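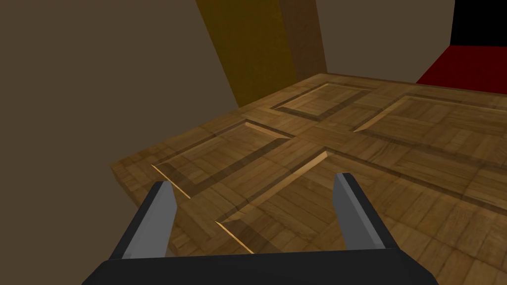
Flongateグリッパ比較 発表メモ(2024年2月14日)

1. つかみ
みなさんこんにちは!今日は平行二指のハンドをシミュレータで試した話です。1月からずっとこればっかりやってました(笑)。比べたのはPearceの標準指と、Trustoの長い指。アームもコントローラも同じで、替えたのは指だけです。ここはゆっくり言う。

2. 手首カメラの見え方
私、最初は指先さえ映ればいいやと思ってたんですよ。でも板の縁を狙うときは、手前の厚みが見えるかどうかで操作のしやすさが全然違うんです。ここで次の絵を出して、ちょっと待つ。

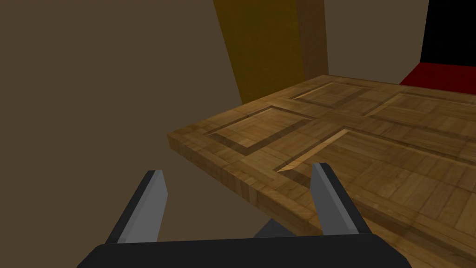 手首側からの視点。パネル付きの板の手前の縁と、開いた二本指

3. 数字の話
試行は各80回。標準指は成功40回、長い指は68回でした。おお、と思うでしょ?ただ、長い指は狭いところで壁に当たりやすくて、私はまだ迷ってます。カメラ画像は384ピクセル角で統一。Flillbyの設定ファイルは聞かれたら見せる。

4. 下から近づくと?
上からばかりだと飽きるので、板の下に潜らせる姿勢もやりました。手首の角度がきつくて、コントローラのゲインを触り直したところです。早口注意!

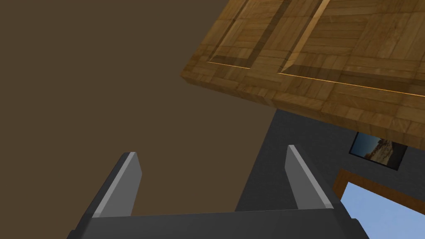
5. これからと質問
次は指先の形を変えて、同じ条件でもう一周やります。指のおすすめがある方、あとでぜひ声かけてください!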